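Grippers Should Be Judged on Household Dishes

Opinion
Gøran Ljungberg

Institutions that buy robotic grippers continue to rely on tests made with machined blocks and cylinders. These tests are easy to repeat, and suppliers understand them. They say very little about how a gripper will handle a kitchen bowl. It is my view that any comparison of grippers intended for domestic work should include glazed ceramics and a dish rack, and that the view from the wrist should be published with the scores.
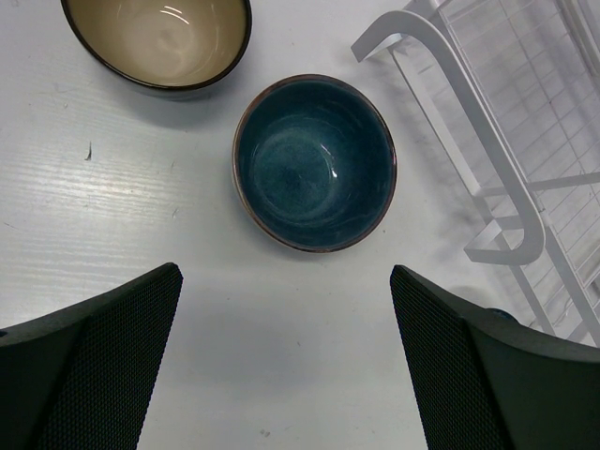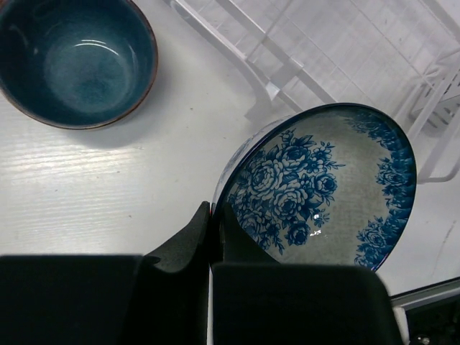
Wrist camera views from the dish trials. First: the open fingers, with two bowls and the rack ahead. Second: a decorated plate held at its edge.

Our group at Pondmont has spent the spring comparing two grippers, the Bamholm and the Minura, on the same arm and with the same controller. On the standard block test both completed 100 attempts without a drop. A purchasing office reading that result would choose the cheaper unit and consider the matter closed.

Dishes separated them within a morning. A glazed rim is thin, curved and smooth, and the pad meets it along a short line. A plate held at the edge may also turn between the fingers under its own weight. A block does not ask this of a gripper, and a tester who uses only blocks will never see it happen.

The camera deserves equal attention. Glaze reflects overhead light, and white wire against a white table gives a vision system little contrast to work with. Moving the camera roughly 4 centimeters along the wrist changed our results more than any adjustment of grip force. Current data sheets have no place to record such a finding.

Colleagues at Cieślak have objected that household objects vary too much to serve as a standard. The objection is fair. Plates differ in weight, and a chipped one cannot be replaced exactly. A shared list of dimensions and surface finishes would go a long way toward meeting this concern, and a draft could be ready for comment in June.

Until such a list exists, buyers should ask suppliers for dish trials, including the failed ones, and should give less weight to block scores when the gripper is meant for a kitchen.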